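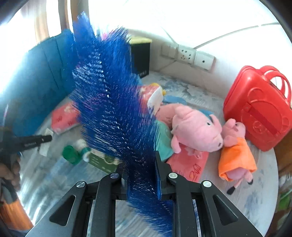

Grivero's First Expansion, Pletar, Arrives in October

Hi everyone! Shahab Bagheri here, one half of the two-person team at Fluvurance. I've been sitting on this news since spring and I'm very bad at keeping secrets, so let me just get it out: Pletar, the first expansion for our farming-and-exploring game Grivero, comes out this October on PC and consoles. If you already own Grivero you can wishlist it right now. If you don't, well, I'll get to the bundle further down.

For anyone meeting us for the first time, Grivero is a game about running a ferry on a river that changes course every night. You carry people, mail, goats and a lot of turnips from one bank to the other, you grow what you can on the mud flats before they go under, and little by little you find out why the river won't sit still. You can play it alone or share the boat with a friend on the couch or online.

Pletar picks up right where the river runs out. If you finished the main story you'll remember the locked gate at the mouth of the delta, and you may also remember writing to me about it (I got so many emails about that gate). It opens now. Past it there's the salt marsh of Pletar, a whole new region with its own tides, its own crops and its own set of stubborn passengers who want to be somewhere else by dinnertime.

What's in it

The big thing is the tide. In the base game the river moves overnight while you sleep. In Pletar the water comes in and goes out twice a day while you're playing, so a channel you sailed through at breakfast might be a mudbank when you come home with a full hold. You can get stuck. I get stuck constantly, and I made the thing! Getting stuck isn't a game over, though. You climb out, you walk around, you dig for clams, and there are a few characters you'll only ever meet by being stranded near them at the right hour.

Then there's Tsai, the town at the far end of the marsh. It's built on stilts and it's by far the biggest settlement we've ever made, with a night market, a boatyard, a bathhouse and a school where you can pick up odd jobs. Mahnaz Ansari, who draws everything you see in our games, spent most of last winter on Tsai alone, and she hid so much in the back alleys that I'm still bumping into doors I didn't know opened.

We've also added 136 new items, counting seeds, furniture, boat parts and hats. A lot of them are hats. You asked for hats, and Mahnaz likes drawing them.

Your boat gets a proper overhaul too. At the Tsai boatyard you can swap out the hull for a flat-bottomed one that slides over shallow water, or go for a deeper keel that carries more and handles badly. There are new sails, new paint, a little stove for cooking on deck and a bunk for your co-op partner, who has been sleeping on a coil of rope up to now.

And the story! I don't want to spoil much. It runs about as long as the second half of the base game, it has its own ending, and it answers the question about the lighthouse keeper. Some of you guessed it on our forum ages ago and I had to pretend I hadn't read your posts.

The free update

Everybody who owns Grivero gets a free update on the same day, whether you buy Pletar or not. I wanted to make sure of that. Here's what's coming to the base game:

Online co-op saves can now be hosted by either player, so you don't have to wait for your friend to log on.

Text size goes up to three settings higher than before, and the map finally follows it.

Every button can be remapped on every platform, including the fishing controls.

The goats have been fixed. They no longer board the ferry by themselves during cutscenes.

Storage chests share their contents across all docks. I know. I'm sorry it took so long.

Load times on older consoles should be a good bit shorter as well. I rewrote how the river gets built each morning, which was the slowest piece of the entire game, and I'm pretty proud of it, so please notice!

A word from Mahnaz

I asked Mahnaz to write something for this release and she sent me this: "Marshes have a bad reputation in games. They're usually the green level where you get poisoned. I grew up near one and I loved it, the birds, the light in the evening, the smell even. I wanted Tsai to feel like a place where people like living. Please go to the bathhouse when it's raining."

I'd second that last bit. The music in there changes with the weather.

How we tested it

Over the summer 362 players took part in our closed test, and they were wonderful. They sent in bug reports, drawings and one very long spreadsheet of clam prices, and the clam economy is now completely different thanks to that spreadsheet. Testers also told us the first tide came in too quickly for anyone new to the marsh, so we slowed it down and gave you a tide clock right from the start. You can turn the clock off if you'd like to suffer.

We heard from people who play one-handed and people who play with the sound off, and both groups changed how the tide warnings work. You'll get a bell, a color shift at the edge of the water and a controller rumble, in any mix you like.

Price and platforms

Pletar will be a paid expansion, and you'll need the base game to play it. We'll be selling it on its own and also in a bundle with Grivero, and the bundle comes with the full soundtrack. If you already own Grivero, the bundle will take that into account at checkout, so you won't pay for the same game twice. Final prices will be up on each store page before launch.

You can start Pletar as soon as you've got your second boat, so you don't have to finish the main story first. I'd finish it if you can (a few of the conversations in Tsai land better that way), but if you're coming back after a long break, or you lost your save, we've included a ready-made one that drops you right at the gate with a decent boat and some turnips.

There's a small boxed edition this time, too. We're making 250 of them, each with a cloth map of the marsh, a sticker sheet and a printed booklet of Mahnaz's sketches. They'll go on sale through our own shop at noon Eastern on launch day, one per person. We pack these ourselves on my kitchen table, so please give us a little while to get them in the mail.

Play it early

We're running an open demo of the first marsh day, which takes most people less than an hour. It'll be up the week before launch and your progress carries over to the full expansion. Bring a friend if you've got one handy, because the demo supports co-op.

For press and creators

Review codes will go out ahead of launch for all platforms. If you'd like one, write to the press address on our website and tell me where you publish or stream and which platform you need. Small channels are very welcome! We've got almost 700 screenshots and clips in the press kit, along with logos, character art and a fact sheet, and you're free to use anything in there. Videos can be monetized, no need to ask. The only thing I'd request is that you keep the last chapter out of thumbnails until people have had a chance to play.

Mahnaz and I are both available for interviews by phone, video or email. Mornings are better for me and evenings are better for her.

About Fluvurance

Fluvurance is an independent game studio run by Shahab Bagheri (design and code) and Mahnaz Ansari (art and animation). We make gentle games about water. Grivero is our second release, and Pletar is its first expansion.

Press contact: Shahab Bagheri, Fluvurance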